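Packing the Usstead Boxes: Gallery and Notes

Usstead Pantry Exchange, November
Text by Yolandi Hendricks

Every fall the exchange sends out boxes of dry food to member households, and every fall we get a new theory of how to pack them. This year's theory came from Gonby, a storage and moving outfit that gave us a free afternoon of training and a 17-page booklet called The Calm Box. I was asked to put together the gallery page and "capture the spirit of the method." I've packed boxes here for a long time and I'm not sure there is a method. There is a box, there is a pile of food, and one goes into the other.

The booklet says a well-packed box saves time, prevents damage and "communicates care to the recipient." I can believe the middle part. On the others I'd like to see some evidence, and there was none in the booklet, unless you count a drawing of a smiling box.

We sent out 1,080 boxes last season to over 200 households, using no method I could name. There were complaints. Most of them concerned the lentils, and packing would not have helped with those.

What Gonby tells you to do

The instructions come down to a few rules.

Start with the box empty and open on a clear table at hip height. Fine. I don't know where else anyone would put it.

Place the first item left of center. The booklet is firm on this and gives half a page to it. The thinking seems to be that right-handed packers leave themselves a clear lane on the right side. Fatima Pretorius is left-handed and asked what she should do. She was told the rule was "directional in spirit." She puts the first item wherever she likes and her boxes look like everybody else's.

Keep bags and cylinders from sharing a corner. A bag is supposed to slump into the space beside it and pin the cylinder in place. In my experience the cylinder rolls anyway, usually on the first turn out of the driveway.

Leave a strip of floor open until the third item is in. I asked why the third and not the second. I'm still waiting to hear.

Never pack above the rim. This one I'll give them. We have all seen what happens to a stack when one box has a dome on it.

The side-by-side trial

Palesa Ngcobo wanted to be fair about it and set up a comparison. She had one table use the booklet and the other table carry on as before, then had Kgomotso Du Plessis drive both lots over the same stretch of bad road behind the Brunner building and bring them back.

The results have been described in our newsletter as "encouraging." I was there when the boxes were opened. A bag of rice had split in one lot and a bag of flour had split in the other. The cans had moved in both. The booklet table was slower, though they say they would have caught up with practice, and maybe they would.

Kgomotso pointed out that the road was the same but the driver knew which lot was which, and that he may have been gentler the second time without meaning to. I thought that was decent of him. It did not make it into the newsletter.

On boxes, used and new

Gonby recommends new boxes in a single size. We looked at a quote from Rostar for a bundle of 200, and then we looked at the flattened boxes already stacked in the hallway, and that was the end of the discussion.

Used boxes have their problems. The rims tear, the flaps go soft, and half of them come with someone else's printing on the outside, so people open one expecting printer paper. Precious Sibiya goes through the stack and pulls anything with a weak floor. She presses down in the middle with the flat of her hand, and if it gives, it goes in recycling. That takes a moment and it has done more for us than any booklet. A torn rim she lets through. A rim isn't holding anything up.

From the packing table
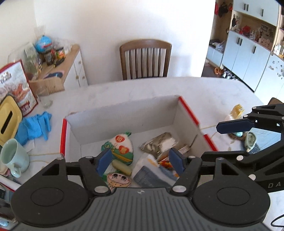 An early box on the marble-patterned table, with red along the rims and a back edge that looks a little torn at the left corner. The white and green bag is left of center, exactly as the booklet demands, and the olive-green cylinder is lying on the diagonal just below it. There is still bare floor toward the back. Give it a couple more items and we'll see how calm it stays.

Notes for next season

I've been asked whether the exchange should adopt the Gonby rules permanently. My own vote is to keep the rim rule, drop the left-of-center business, and stop saying "directional in spirit." Palesa would like to run the comparison again with somebody driving who hasn't been told anything. I'm in favor of that, and I'd also like the boxes weighed beforehand so we can stop arguing about which table had the heavier load.

Bags with a gathered end should be packed so the end can be grabbed. Fatima suggested this, it isn't in the booklet, and the people unpacking at home seem to like it. Whether they like it or are being polite I can't say.

If you have one of the booklets at home, please bring it back. Gonby has asked for them, and Precious is keeping the returned ones on the shelf by the sink.

Corrections to this page go to Yolandi. Complaints about the lentils still go to Kgomotso.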